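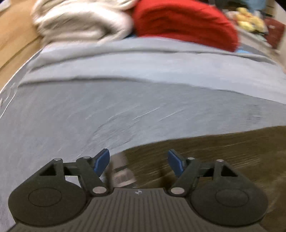 How long should making a bed take? Two minutes, says the owner of Clelance, a one-person housekeeping business, and anyone who needs longer has bought too many pillows.

She has been making other people's beds for 26 years, first at the Durnus, a hotel with 376 rooms and one working service elevator, and now in private homes. She does not make her own until four in the afternoon. "I like to let it think about what it's done," she says.

Her views on the subject are firm. The top sheet is optional. The decorative throw folded across the foot of the mattress is "a scarf for furniture." Hospital corners she can do in her sleep, and she suspects that during one summer at the Durnus she did.

Gray sheets, on the other hand, have her full support. "White is for hotels, where somebody else is bleaching it. With a light gray you can drink coffee in bed like a person." A rumpled gray blanket on top doesn't bother her much either. She pulls it flat from the far side first, walks around once, and considers the matter closed. Clients who smooth as they go, patting at each wrinkle, are politely sent to the kitchen.

The floor gets less sympathy. "People ask me to do the bedroom and what they mean is pick up the floor," she says. Shoes and clothes go into a basket before she touches a sheet, and the basket goes in the hallway, where its owner will have to step over it. One family let theirs sit there for 8 days. She counted, and she brought it up.

I ask whether she ever uses a fitted sheet with those elastic straps that clip underneath. There is a long pause.

"Once," she says. "One of the straps got me in the chin."

She went back to tucking the following morning, and still has the straps in a drawer, holding a tarp together.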